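Home | Notebook | Protocols | Rota | Intake forms

Notebook, bird unit, M. Eynon
19 Jul 2020

Carried over from last entry: feed change on the Flomach pen, splint trial on Bowen, scales need recalibrating before anyone trusts the morning weights.

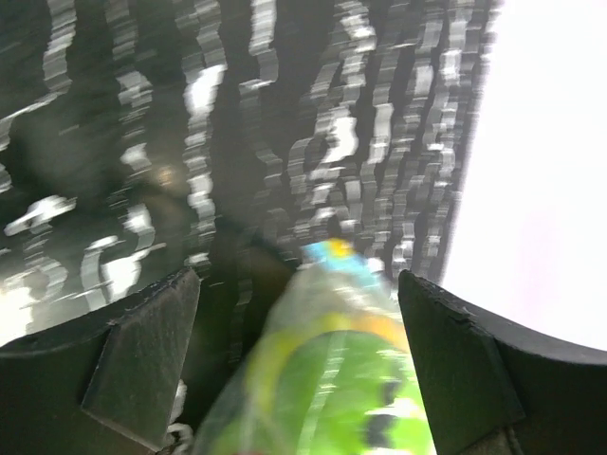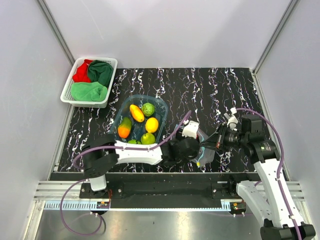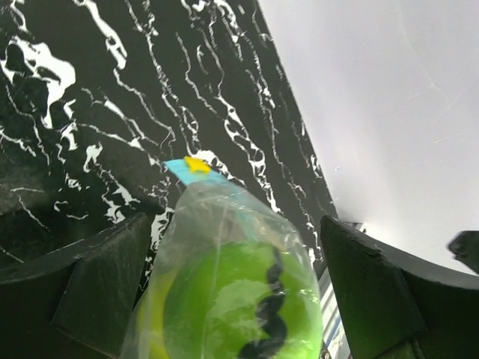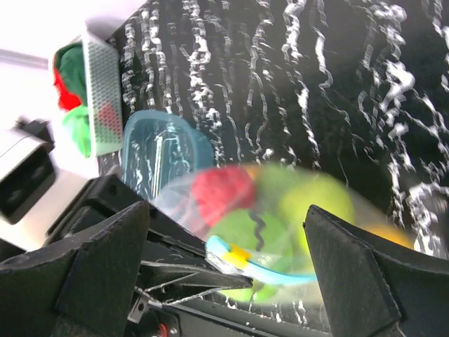 Bench views. The second is the one with the basket of cloths, the fourth the one with the clear bag.

Scales first. Tared, then checked against the 100 g brass weight. Reading was 4 g high. Moved the unit off the window ledge and on to the slab, repeated, reading correct. All weights logged on the ledge since the last check should have 4 g taken off. I have done this for the owls. The kestrel sheets are not done.

Bowen (tawny, adult, left ulna, closed fracture). Wrap changed under hand restraint. Feather wear at the wrist where the old wrap ended, skin intact. Callus can be felt and is firm. No crepitus. Extension still short of the right wing, worse at the elbow than the wrist. Passive stretches to continue, 2 sessions a day, stop if he braces. Shorter wrap used this time, figure of eight only, no body turn. He stood level afterwards, which he did not do with the body turn on.

Hallura (barn owl, juvenile). Still thin over the keel, score 2. Casting normally. Took chopped mouse from the dish overnight, skin left. Fluids stopped. Whole prey tonight, small, and leave her alone with it. The last two people in there went back to check and she mantled and dropped it both times.

Flomach pen (3 kestrels, same nest). Changed from day-old chick only to chick and mouse, half and half by weight. Pellets are darker and hold together better. One bird is getting most of the mouse. Split the food between both ledges.

Tritov (little owl, head trauma). Right pupil slow, left normal. Tracks a moving finger on the left only. Eye stained, no uptake, so no ulcer. Not a candidate for the aviary until he can land on a perch from the right-hand side. Same was tried too early with the April bird and it cost us a primary and a week.

To do:
- correct kestrel weights
- mark the slab so the scales go back in the same place
- order cohesive wrap, narrow
- recheck Bowen's elbow at next wrap change, write the angle down this time
- ask whether the fluorescein strips are in date, box has lost its end flap

Query: do we count keel score before or after the crop is full? Sheets disagree. I have been doing it before.

Last updated by Meinir Eynon

Contact the unit | Back to top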